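Shapes and Sorting

Pick up a toy block and look at it from the top. What shape do you see? If it is a cube, you will see a square. If it is a cylinder, you will see a circle. Now lay the cylinder on its side and look down on it again. The circle has gone and you see a rectangle.

Blocks like these are solid shapes. A flat shape, such as a square drawn on paper, has only 2 dimensions, length and width. A solid shape has 3, because it has height as well. The flat parts of a solid shape are called faces. A cube has six faces and all of them are squares of the same size.

A cylinder has a flat circle at each end and a curved surface in between. The curved part is why it rolls. Stand it on one end and it stays still, so builders use cylinders as towers and posts.

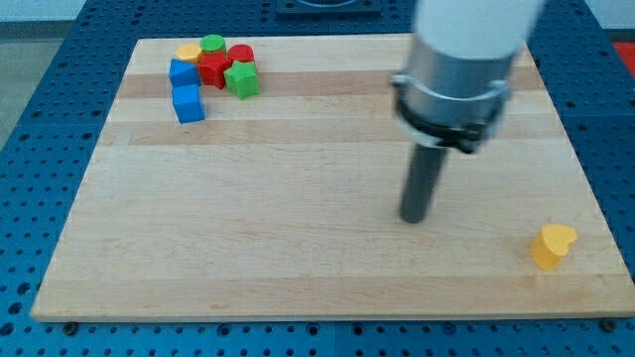 Hearts and stars can be made into blocks too. Start with the flat shape and make it thick, like a biscuit cut from very deep dough. Any solid made in this way has the same shape at the front and the back. A hexagon, with its six straight sides, makes a block called a hexagonal prism.

Sorting means putting things into groups by a rule. The rule might be colour. All the red blocks go together, then the blue, the green and the yellow. The rule might be shape, and then a red cylinder and a green cylinder belong in the same group. The blocks have stayed the same, but the groups have changed.

Sometimes a group has only one block in it. It is still a group.

Try it at home

You will need a handful of blocks and a tray or a chopping board to put them on.

Sort the blocks by colour. Mix them up and sort them by shape. Then ask someone to sort them by a secret rule while you watch. Can you work out the rule in 60 seconds?

If you have no blocks, use buttons, dried pasta or clean bottle tops. Keep small things away from babies and toddlers.

Words to know

Face: a flat side of a solid shape.
Edge: the line where two faces meet.
Prism: a solid with two matching ends and flat sides.

Next in Tusteck Shapes: Pyramids and Cones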